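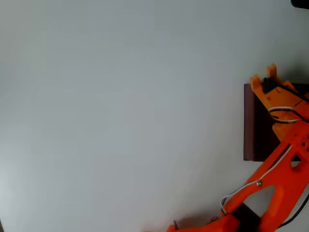 How often should you re-zero a small printed arm? Every time a horn or a finger comes off, and otherwise after 60 hours of running.

Bench Notes > Opinion > Leave the cable alone

News Builds Opinion Parts swap Contact

Short one, typing over lunch. I think we fuss over calibration and ignore wire. Our arm had drifted at the gripper end and three people wanted to redo the whole offset table. Fine. But the lead to the jaw servo needs slack, a proper loop, and somebody had pulled it tight in June to look neat. Tight lead, tired connector, jitter. No table fixes that. 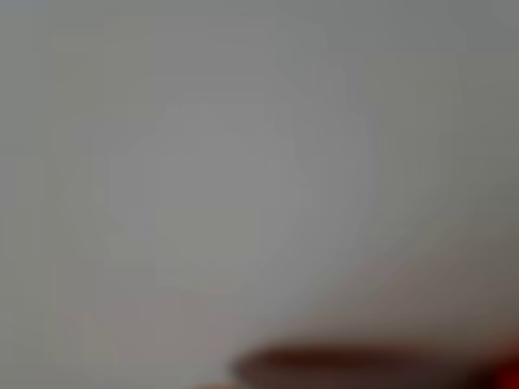 Sastbridge Robotics Club / Small Arms Bench

So my order. Power off. Wiggle every plug. Check the horn screw, then the joint screws, then zero. Software last. The Drirkau guide does it backwards, software on page one, screws in an apendix, and I think it's cost us more than 3000 cycles of bad data.

Also stop overtightening into printed plastic. Snug, quarter turn, done. If it creaks you went to far.

And write it in the log. A line is plenty.

Comments (3)

Ott Dambrauskienė: Agree on slack. Disagree on zero last, I do it before the screws and again after.

sonum_fan: what about threadlock on printed parts?

benchrat61: no threadlock, it eats some plastics. Check them more often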